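The shop at Metholm sells no packaging. Customers bring their own jars, and the shelves hold bins of rice, flour, lentils and dish soap. The woman who runs it agreed to talk on the condition that her name stayed out of it. She said the neighbors know who she is and the rest of the world has no need to.

She opened in September with a bank loan and 10 bins. Before that she worked for Jokunon, a food wholesaler, where she checked deliveries and handled complaints about damaged goods. Most of the complaints were about packaging.

"A carton gets a soft corner and the store sends it back," she said. "There is nothing wrong with the milk. You get used to looking at the box and forgetting what's inside."

That job gave her a habit she still has. She picks things up and looks at how they are closed. She can talk for a long time about lids. Her favorite is a flip-up lid on a wide opening, the kind you can work with one hand while the other hand holds a spoon. Screw caps she puts up with. Zippers on bags she doesn't trust at all.

"People ask me if I hate packaging," she said. "I don't. I keep packages at home after they're finished. My sister thinks it's a sickness."

The gabled milk carton is one she defends. It stands up by itself, it pours, and it can be flattened when it's done. "You fold two flaps and press. My grandmother could do it and my kids can do it," she said. She rinses hers and starts tomato seeds in them, on a windowsill that gets sun until noon.

Soft plastic pouches are harder for her. They weigh almost nothing, which matters when you pay for freight, and they take up little room in a truck. They also slump on a shelf, and the print goes into the folds.

"You want to know how much is in there and you have to pull the thing flat with two hands to find out," she said. "The weight should be where your thumb isn't." 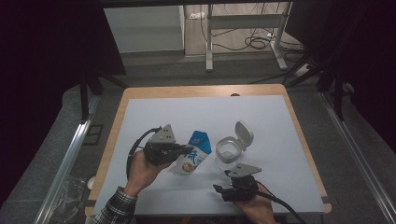
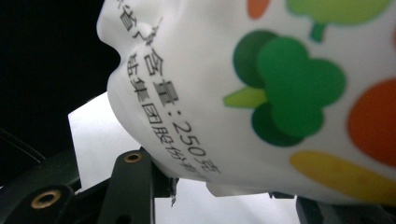 A milk carton beside a white container with its lid open, and a soft pouch marked 250克 (250 grams), with broccoli among the vegetables printed on it.

I asked what she would change if she could change one thing. She thought about it while she weighed out flour for a customer, who had brought an old coffee can.

"Sizes," she said. "I would like fewer sizes. At Jokunon we had a list of 521 different containers, and for some of them you couldn't have told two apart with a ruler."

The shop's own rules are simple. Jars are weighed empty at the counter, and the weight is written on the bottom in grease pencil. The smallest amount she will sell is 100 grams. Wet jars get sent home.

Business is slow in the mornings and steady after work. A café called Karine, two doors down, buys its sugar and oats from her, and that order pays most of the electric bill. The rent is 2000 a month and is due to go up.

She is not sure the shop will last. She has been asked to carry milk and said no, because the cooler would cost too much and the dairy only delivers in cartons.

"So they buy the carton at the supermarket and come here for the oats," she said. "That's fine with me. Bring me the carton after, if you don't want it. I have more seeds."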